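Gusero Wall Paint: Frequently Asked Questions 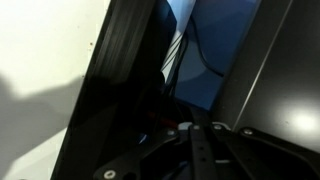

We receive many of the same questions in the shop at Ferville, so I have collected the answers on one page.

How much paint do I need for a bedroom?
Measure the height and the length of each wall and multiply. One large tin covers roughly 100 square metres with a single coat. Most walls need 2 coats.

Can I paint over old gloss?
Yes, but first you must rub it down with fine paper and wipe off the dust. If you skip this, the new paint can peel in strips.

My white looks yellow in the evening. Is the tin faulty?
Usually no. A warm bulb changes every white. Please try a sample pot and look at it in the morning and again at night.

Do you deliver to Ruawai?
We deliver there on Saturday only. For Emusham please telephone first.

Can I return a tinted tin?
Unfortunately not. Untinted tins we take back if the lid was not opened.

Comments

Mereana Katene: Thank you, the part about bulbs was useful. I had already bought a second tin before I read it.

Ruawai reader: Is the Saturday delivery also in January?

Gusero shop: Yes, also in January, but only in the morning.

Contact: Gusero Paints, Ferville | Copyright Gusero Paints | Back to top

This site uses cookies to remember your basket. Accept | Settings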